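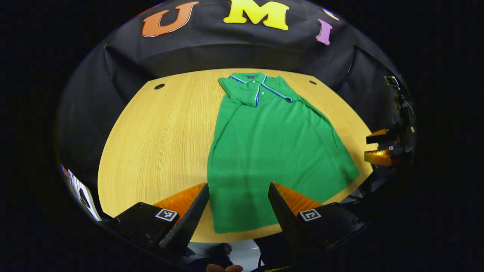

The Green Shirt

Ratree put the shirt on the round table and did not fold it yet. It was her brother's shirt. Surachet left it with her in July, when he went to work on the ship.

"You fold it again?" asked Kerstin from the kitchen.

"Only the sleeves are wrong."

She smoothed the green cloth with her palm, slowly, as their mother had taught them.
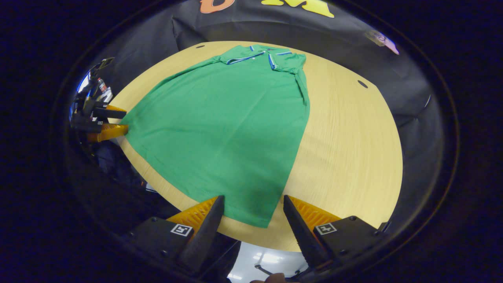 The shirt on the round table.

"He will wear it when he comes," said Ratree, and she began again from the collar.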